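소형 협동팔 견적 좀 봐주세요 (찜기+만두 담기 작업)
자유게시판 > 장비/구매 > 연구실·교육용

작성자: 찜통지기
조회 865

급하게 올립니다. 7월 안에 품의 넣어야 해서요
용도는 탁상 픽앤플레이스 교육용. 모형 만두를 찜기에 담는 과제. 팔 한 대 + 두 손가락 그리퍼 + 헤드 쪽 카메라 한 대 구성이고 학생들이 번갈아 씁니다

받은 견적
- Mivance 팔 단품 2390만원, 그리퍼 별도
- Wellix 팔+그리퍼 세트, 팔 단품보다 조금 비쌈. 납기 6주
- Skanumer 중고 1000만원 조금 안 됨. 보증 없음

총 예산은 Wellix 세트 간신히 되는 정도. 소모품 넣으면 넘칩니다
작업 판은 이런 식이에요. 만두는 6개고 찜기 밖에 있는 걸 안으로 옮기는 거
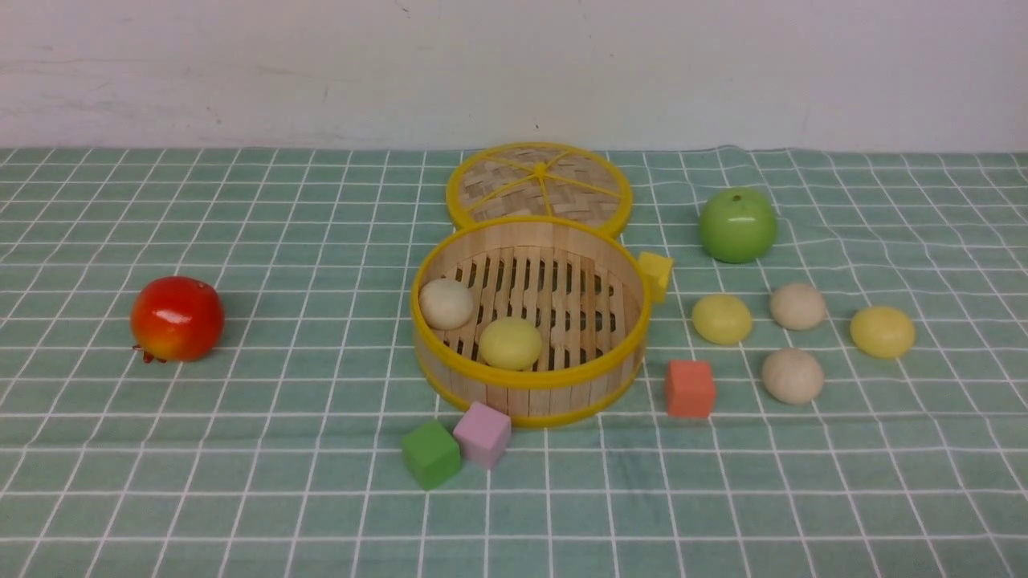 과제 판. 두 개는 찜기 안, 나머지는 오른쪽

큐브랑 과일은 방해물로 둔거고 안 집어도 됩니다. 나중엔 큐브도 색깔별로 시킬 생각

질문은
1) 이 정도 작업에 Mivance 급이 필요한가
2) 중고 가도 되나
3) 견적서에 빠진 항목 뭐 있을지

댓글 11

볼트한줌
1번만 답하면 과합니다. 물건 가볍고 판도 좁은데 반복정밀도에 돈 쓸 일 없어요. 그 돈으로 그리퍼 좋은거 사세요

ㄴ 찜통지기
그리퍼가 그렇게 차이 나나요? 견적엔 그냥 "2지 그리퍼" 한 줄이던데

ㄴ 볼트한줌
차이 커요. 만두가 둥글잖아요. 평평한 손가락이면 힘 조금만 세도 튀어나감. 손가락 끝 패드 교체되는지 꼭 물어보세요

lab_3층
저는 반대요. 교육용이면 학생들이 박습니다. 무조건 박음. 싼 팔은 관절 하나 나가면 한학기 날아가요. 우리 Mivance는 3년째 수리 한번

ㄴ 볼트한줌
수리비가 얼마였는지도 적어주셔야죠

ㄴ lab_3층
...비쌌습니다. 그래도 이틀만에 왔어요

Lindiwe Hlongwane
번역기 씁니다, 양해 바랍니다. 우리는 Skanumer 중고 샀습니다. 팔은 좋음. 컨트롤러가 옛날 버전, 드라이버 맞추는데 한 달. 사람 시간도 예산에 넣으세요.

ㄴ 찜통지기
한 달이면 저희는 안되겠네요ㅠ 개강 전에 돌아가야 해서. 감사합니다

회색케이블
3번. 케이블이요. 견적서에 거의 안 들어있음. 연장 케이블, 고정 스트랩, 비상정지 버튼, 베이스 플레이트. 하나하나는 싼데 합치면 꽤 됩니다
그리고 팔을 어느 쪽에 달지 먼저 정하세요. 팔 길이가 거기서 정해짐. 옆에서 들어오게 달면 바깥쪽 물건 위로 팔이 지나가서 카메라가 가려요

ㄴ 찜통지기
아 그거 고민중이었어요. 오른쪽에서 들어오는 배치입니다. 만두 잡고 있는 순간
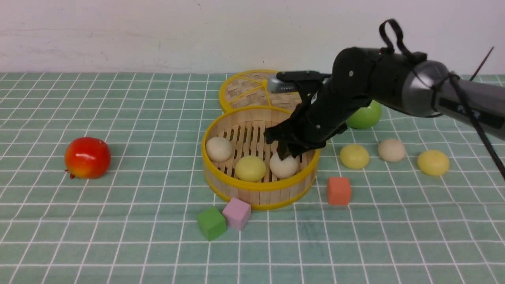 답변 정리 + 추가 질문 (찜통지기)

볼트한줌 님, 손가락은 관절형이고 위에서 아래로 내려갑니다. 잡은 건 찜기 안 오른쪽 흰 만두. 이런 손가락으로 견적 다시 받아볼게요
회색케이블 님 말대로 초록 사과가 팔 밑에 깔리네요. 찜기 뒤에 뚜껑도 그리퍼에 좀 가리고요. 손목에 카메라 하나 더 다는 걸로 항목 추가했습니다. 케이블도 따로 한 줄 뺐어요

그래서 지금 안은
- 팔+그리퍼: Wellix 세트
- 여분 손가락 패드
- 카메라 한 대 추가
- 케이블, 스트랩, 비상정지
- 찜기랑 모형은 있는 거 그대로

이렇게 하면 예비비가 0입니다. 카메라를 빼야할지 패드를 빼야할지

볼트한줌
패드는 절대 빼지 마세요

회색케이블
카메라 빼면 나중에 데이터 다시 찍어야 할 수도 있는데요. 저라면 패드를 한 세트로 줄이고 카메라 살림

ㄴ 볼트한줌
한 세트는 한 학기 못 갑니다. 의견 다름

lab_3층
둘 다 넣고 Wellix에 깎아달라고 하세요. 학기 시작 전이라 깎아줍니다. 저번에 우리 옆방은 배송비랑 설치비 빠졌어요

Sulemana쓰는사람
Sulemana는 왜 아무도 얘기 안하죠. 임대 됩니다. 월 단위. 한 학기만 쓸거면 사는 것보다 나을수도

ㄴ 찜통지기
임대는 저희 행정에서 자산 처리가 애매해서... 일단 문의는 넣어볼게요

ㄴ lab_3층
임대는 세 학기 넘어가면 손해예요. 계산해봤음

ㄴ Sulemana쓰는사람
고장나면 바꿔주는 건 계산에 넣으셨나요. 아까 수리비 비쌌다면서요

ㄴ lab_3층
그건 안넣었네요

회색케이블
납기 6주면 오늘 발주해도 빠듯해요. 검수 기간도 있어서. 품의 올릴때 납기 지연 조항 확인하시고

ㄴ 찜통지기
넵 오후 4시에 Wellix 통화합니다. 납기랑 할인 둘 다 물어보고 다시 쓸게요

볼트한줌
통화할때 패드 단가도요. 세트로만 파는지 낱개 되는지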